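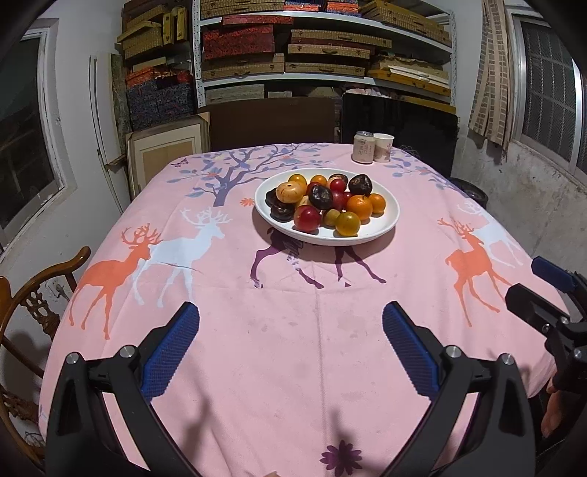 Duvthorpe wrote back overnight that the headstone reads too clean on the second camera test, that the lettering is legible from the cemetery gate when the script has the name discovered only at arm's length, and could we lose half the contrast without touching the face. Yes to the first part. The second part depends on where the contrast is coming from, so that was today's job.

December, prop shop notebook, Nimri unit

Stone A (hero, close work). Dense foam core, plaster skin, three coats mineral paint, matte sealer. Letters cut to 8 mm. Under the hard side light from the test, the shadow in the cut does most of the work. The dark wash in the letter bottoms adds to it but less than I assumed.

Stone B (wide shots, and the one that gets knocked over in scene 30). Same mold, lighter core, letters filled to less than half the depth of A. No wash. At gate distance the name is gone and the surface still looks carved.

Checked both with the lamp low on the left, then high and frontal. Low left, A reads from the far wall of the shop. Frontal, A drops to about what B does under low left. So the fix is either to swap stones between setups or to ask for the lamp to come up. Camera will not want to move the lamp, the whole sequence is built on that long shadow. Swap it is.

Tried a pale glaze in the letters on a broken corner from the first casting. One coat kills the wash and leaves the edges crisp. Two coats starts to look like icing. One coat on A would get us partway if they insist on a single stone. Easy to strip with warm water as long as the sealer goes on after, so leave the sealer off until we hear.

Lichen. The Nirnen scatter (ground sponge and sawdust mix) holds well on the shoulder of the stone, badly on vertical faces. Used thinned PVA on A, contact spray on B. The spray yellowed a little along the left side under the shop tubes. Could pass for age. Look again in daylight before doing the other side.

Continuity against the previous film: the family plot in that one had the death year on its own line, smaller than the name. Our drawing has it the same size. Art department signed the drawing, so built as drawn, but I have flagged it. The fans will freeze it.

Weights. B came in heavier than planned because the base was poured solid. Needs hollowing from below, then a steel plate at the front edge so it tips forward on cue. Tip test on the mat went over in the right direction 8 times, then the rear pin bent. Replace with the thicker pin and run it again before it goes in the truck.

Crate. Vonach location is 312 km by road and the last part is gravel. Stones travel face up, foam at the corners only, nothing pressing on the lettering. Spare letters, glaze, scatter and both adhesives in the small case. Put the paint recipe in the lid this time.

Open:
- answer on swap or single stone
- sealer on A, waiting on the above
- thicker pin, B
- hollow the base, B
- year size, art department
- ask whether the ground at Vonach will be dressed or left, the base color is matched to the dry soil sample and will look pale on mud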